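Fensterbank aus beigem Marmor: Wie bekomme ich Kalkränder weg?

Gefragt im Bereich Haus & Werkstatt, 240 Aufrufe

Hallo zusammen, wir sind im Januar in eine Altbauwohnung gezogen und haben dort richtig schöne Fensterbänke aus Marmor vorgefunden, beige mit dunklen Adern. Ich bin total verliebt in den Stein! Leider haben die Vormieter wohl jahrelang Blumentöpfe ohne Untersetzer draufgestellt, überall sind weißliche Ringe. Mit Spüli geht nichts weg. Meine Schwiegermutter schwört auf Essig, aber da bin ich unsicher. Was nehmt ihr? Und kann man so eine Platte selbst wieder zum Glänzen bringen?

Birken
3 Antworten

Thambiah
Bloß keinen Essig!! Auch keine Zitronensäure und keinen Badreiniger. Marmor besteht aus Kalk, die Säure frisst dir den Stein gleich mit weg und du hast matte Flecken.

Garis
Oh, da freue ich mich richtig über die Frage, Marmor ist nämlich mein Lieblingsmaterial! Thambiah hat völlig recht mit dem Essig. Fang ganz sanft an: lauwarmes Wasser, etwas pH-neutrale Steinseife, ein weiches Tuch, und die Ringe ein paar Minuten einweichen lassen. Dicke Krusten kannst du danach vorsichtig mit einer Kunststoffklinge abheben, flach gehalten. Bitte keine Scheuermilch und keine Stahlwolle, die Kratzer siehst du im Gegenlicht sofort.
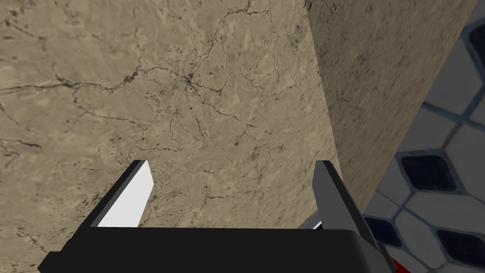

Garis

Bei einem warmen Sandton mit dunkelbraunen bis schwarzen Adern wird oft nach Rissen gefragt. Fahr mit dem Fingernagel quer über die Linie — bleibt er nirgends hängen, ist es meistens einfach Zeichnung im Stein. Bleibt er hängen, dann dort nicht kratzen und möglichst wenig Wasser stehen lassen.

Zum Glanz: Sind die Stellen nach dem Trocknen immer noch stumpf, ist die Politur angegriffen. Dann hilft nur Schleifen und Polieren. Ich habe meine Bank mit Pads in mehreren Körnungen nass bearbeitet und zuletzt eins mit 4.000 genommen, danach Marmorpolierpulver mit Filz. Hat einen ganzen Montag gedauert und eine herrliche Sauerei gegeben, aber das Ergebnis — ein Traum! Probier es unbedingt zuerst an einer Ecke hinter dem Vorhang. Und die Kanten von Hand machen, die schleift man mit der Maschine ruckzuck rund.

Etach
Bei uns hat das eine Firma gemacht, fünf Fensterbänke für 700 Euro. War uns das wert, ich hab zwei linke Hände. Untersetzer mit Filz drunter gibt es übrigens in jedem Gartencenter.

Birken
Super, vielen Dank euch allen! Steinseife ist bestellt, die Schwiegermutter ist informiert. Ich fange mit der Bank im Flur an und melde mich, wenn sie trocken ist.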